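Skip to content Home About Notes Archive Contact

Search this blog Type and hit enter

Six weeks of zeolite beads and a box of damp air

I said in the spring that I would write up the sorbent work when I had enough data to be worth reading. I have 87 runs now, so I'll go through what I did, what the numbers look like, and where I think I went wrong.

For anyone new, I worked in a water treatment lab until I left to look after my father, and I still do small projects at home and at a shared lab space two towns over. The space is run by Augustina Gyamfi, who is strict about labeling and generous with the drying oven. The current project is pulling water vapor out of indoor air with a solid material, then getting the water back out of the material using as little heat as I can manage.

None of this is new chemistry. Silica gel has been sold in little packets for decades. Zeolites do the same job but hold on to water much harder, which helps when the air is already fairly dry and hurts when you want the water to let go. A lot of the newer work is about finding something in between. I can't make the fancy materials, so I'm testing mixtures of things I can buy by the bag, and trying to be careful about it.

The setup

The test box is a clear storage tub with a gasket glued around the lid. Inside there's a small fan, a humidity sensor at each end, and a tray on a load cell. The tray holds 100 grams of dry sorbent. I set the humidity with a salt solution in a dish. Different salts hold the air above them at different humidities, which is a very old trick and works well as long as you leave it alone long enough.

Leaving it alone was the hard part. For the first two weeks I kept opening the lid to check the tray, and every time I did, the box took most of an hour to settle. Those runs are in the spreadsheet but I don't use them.

Logging is done by a board that Tetteh Sowah built for me. It writes the weight and both humidity readings to a card. The longest single run has 1,461 readings in it, and the curve is smooth enough that I trust the load cell now. I did not trust it at first. It drifted with temperature, and the box sits near a window. Tetteh had me log an empty tray overnight and subtract the drift, and then he had me move the box away from the window, which did more good than the subtracting.

Materials

I tested three things on their own and then blends of them:

Silica gel, the white kind with no color indicator.
A 13X zeolite in small beads, ordered from Truvbridge.
A clay and calcium chloride mix I made myself, following a method Mariama Laryea wrote out for me on two sheets of notebook paper.

Mariama's mix takes up far more water than the other two. It also weeps. Calcium chloride will keep pulling in water until it dissolves, and once there's more liquid than the clay can hold you have brine in your tray. Brine on a load cell is a bad afternoon. I cut the salt back twice and ended up with something that holds together up to a fairly high humidity. Past that I wouldn't leave it near anything made of steel.

The zeolite behaved the way the books say. It filled up quickly, even in dry air, and then it stopped. Going from a dry box to a humid one made very little difference to the final weight. The silica gel was the opposite, slow and not very impressive in dry air, then climbing steadily as the humidity went up.

Getting the water back

Uptake is the easy half. For the other half I put the loaded tray in the oven at a fixed temperature with a slow stream of air across it, and weighed it as it dried.

Silica gel gave back most of its water at a temperature you could reach with a decent solar collector. The zeolite barely noticed. I had to go well past the boiling point of water before it dried out properly, and if you're paying for that heat it makes no sense for what I want. I had hoped a blend would split the difference. Mostly it didn't. The blended trays acted like two separate materials sitting next to each other, and I suppose they are.

What did help was grain size. I crushed and sieved some of the silica gel down to a finer grade and the drying time dropped by a lot. The trade is that the fine stuff packs down and the air has trouble getting through. Gilmar Medeiros suggested spreading it in a thin layer on mesh, and that's what I do now. He spent years on grain dryers and says every problem I have was solved for corn a long time ago. He has sent me several papers about corn. They are useful.

Why indoor air

A few people have emailed to ask why I'm not doing this outside, in a desert, like the projects that make the news. I don't live in a desert. I live somewhere with sticky summers and a house that holds on to moisture all year.
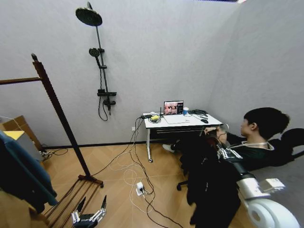

Black shower set on the back wall, with the clothes rack at the left.

The thing I care about is the load on a room over a day. Showers, cooking, drying clothes indoors and plain breathing all put water into the air, and in a tight house that water has to go somewhere. The usual answers are a fan that throws your heated air outdoors, or a compressor dehumidifier. Both are fine. A compressor unit does lose a lot of its punch in a cold room, because the coil ices up and it has to stop and defrost. A sorbent doesn't mind the cold. It does slightly better, if anything.

So the idea is a tray or a wheel that soaks up the daily peak, then dries out slowly in the off hours using heat that was going to waste anyway. The wheel version has been sold for years at industrial size. I'm looking at whether the plain tray version is worth the trouble in one small room.

Rough math

I'm not going to print the full table until I've repeated the worst of it, but the short form is this. For a single small room, the silica gel on mesh looks workable in terms of weight. It would be a heavy panel but one person could carry it. The heat for drying is the larger problem. My oven numbers include heating up the tray, the mesh and a lot of air that did nothing, and I haven't found a clean way to separate those out.

Yaneth Londoño looked over the energy side for me in June and found that I had counted the heat of adsorption once on the way in and left it out on the way back. That made everything look better than it was. The corrected figures are worse, but not bad enough to quit over. I've put a note in the older post so nobody copies the wrong ones.

Things that went wrong

Seven of the 87 runs are thrown out entirely. Four were the brine. Two were a sensor that read the same value for an entire night, and I should have caught it sooner. The last one was a lid that I didn't latch.

I also lost a batch of zeolite by leaving the bag open over a weekend. It was saturated by the time I came back. You can dry it again, but it took a long session in the oven and Augustina needed the oven.

There's one result I can't explain. The silica gel took up a little less water on its tenth cycle than on its first, and then recovered by the twelfth. It may be dust, or oil from the fan motor, or me handling the tray differently. I've changed the fan and started over with fresh gel. If the dip comes back at the same place I'll have something to think about.

Next

I want to try a composite where the salt is held inside the pores of the silica gel instead of being mixed with clay. There is plenty written on these and the method isn't difficult – soak, drain, dry, repeat – but getting an even load of salt through the beads takes patience. Mariama has offered to do the first batch with me.

I'd also like to run a test in a real room in place of the tub. That means a bigger fan, a better scale, and some way to know how much water went into the air in the first place. The simplest way I've thought of is to boil off a known weight of water on a hot plate and then shut the door. If anyone has done this and has a cleaner method, please write.

The spreadsheet, with the bad runs marked in gray, will go up once I've tidied the column names. Tetteh's logger code is his to share and he says he'll post it when the comments in it are fit to be read.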